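Packing Room Assistant (part-time), Burkis Bags and Pouches, Hulcombe

We're a small workshop that makes and sends out soft fabric bags: drawstring pouches, shoe bags, lens bags, laundry sacks, the odd run of tote bags when somebody talks us into it. Our sewing happens upstairs and our packing happens downstairs, and it's the downstairs half that needs another pair of hands. If you like handling cloth, don't mind a bit of repetition and are the sort of person who straightens a pile of tea towels as you walk past it, please read on. I've tried to put in everything I would want to know myself, so it does go on a bit.

About the job

The heart of it is checking, folding and packing. Finished bags come down in crates, and each one gets picked up, turned over, looked at, shaken out and made presentable before it goes anywhere near a customer. You'll be feeling along seams for skipped stitches, snipping thread tails, brushing off lint (black cloth shows every speck, as you'll learn in your first hour) and putting aside anything you're not happy with. We would much prefer you put aside too many than too few, and you'll never be told off for being fussy.

After that comes the part most people enjoy. Our bags go out in one of two ways: folded flat in a sleeve for shops that order in quantity, or filled and gathered at the neck for the gift range. The flat ones are quick once you have the knack. The gathered ones take a little longer because cloth has its own ideas, and a neck that's been pulled in too tightly looks mean while one that's too slack just flops open in the box. We're after something in between, with soft folds and a bit of a flare at the top.

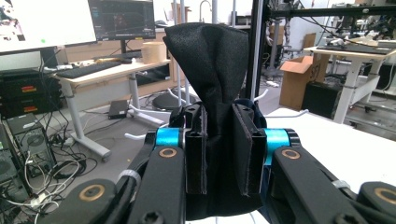
What you'd be doing in a normal shift

Checking and trimming finished bags, mostly in black and navy, with some brighter colours in the lead-up to Christmas.

Gathering and twisting necks on the gift range. The plain black bag is the one we send out most, and its matte cloth holds a crease, so handling it gently matters more than handling it fast.

Making up cartons, lining them with tissue and packing to the order sheet. A full carton of the small flat pouches holds 200, and the trays are marked so you can see where you're up to without losing your place every time somebody says good morning.

Printing labels and entering finished orders on the computer. It's simple enough, and if you can send an email and fill in a form you'll be fine.

Sweeping up at the end, emptying the offcuts bin and leaving the bench ready for whoever is on next.

There's also a fair amount of general pitching in. When a courier turns up early we all tape boxes, me included, and when the big Mestham order is on (they take the laundry sacks for their guest cabins) the whole downstairs looks like a jumble sale for a few days before it comes right again.

Hours and pay

Three shifts a week, from 9.15 am to 2.45 pm, with a paid tea break and half an hour for lunch. We settled on those times to suit school drop-off and pick-up, and we've stuck to them ever since. Which three shifts is something we can sort out between us. There are usually extra hours going from October, and you're welcome to say no to them.

Pay is at the award rate for the grade, plus superannuation, and training is paid from the first minute. The position is permanent part-time after a trial period of 2 months. You'd also get first pick of the seconds shelf, so your family will never want for a shoe bag again!

Who we're hoping to hear from

You don't need to have worked in textiles. One of our best packers came from a plant nursery and another had spent years behind the counter at a chemist. What helps is neat hands, good eyesight (glasses are fine, there's plenty of light at the bench) and enough patience to do the hundredth bag as kindly as the first.

You should be comfortable standing for part of the shift, though there are stools and we swap tasks so you aren't stuck in one position. Cartons are light. If you have a sore back, a dodgy wrist or anything else we should work around, tell us and we'll have a proper talk about it.

If you can sew, lovely, and there may be a chance to learn the machines upstairs later on. It won't count for or against you in this round. The same goes for experience with Szénási, the stock program we use. You'll be shown how to use it, and there's a laminated cheat sheet that half of us still keep open.

Getting here

Burkis is at 249 Station Road, Hulcombe, in the brick building next to the tyre place. The bus stops almost at the gate. Parking is free in the side lane, but leave the spot nearest the roller door clear for deliveries. The packing room is on the ground floor with level entry, an accessible toilet and a kitchen with a very good kettle and a fairly temperamental microwave.

How to apply

Write a short letter or email to Annatjie Xaba, packing room manager, and tell her a little about yourself and which shifts would suit you. A résumé is welcome, but one page is plenty, and if you've been out of paid work for a while please don't let that put you off. You're also very welcome to drop a letter in at the front counter any working morning before noon, and somebody will be glad to give you a quick look around while you're here.

We'll be reading applications through February and will reply to every one. If we think it could be a match, we'll ask you in for a cuppa and a chat, then a paid hour at the bench so you can try the work. Wear something comfortable with sleeves you can push up, and leave any rings or bracelets that might catch on the cloth at home. Scissors, thread snips and aprons are all supplied.

Questions before you apply can go to Annatjie as well. She's at the bench most of the day, so leave a message if she doesn't pick up and she'll ring you back after lunch.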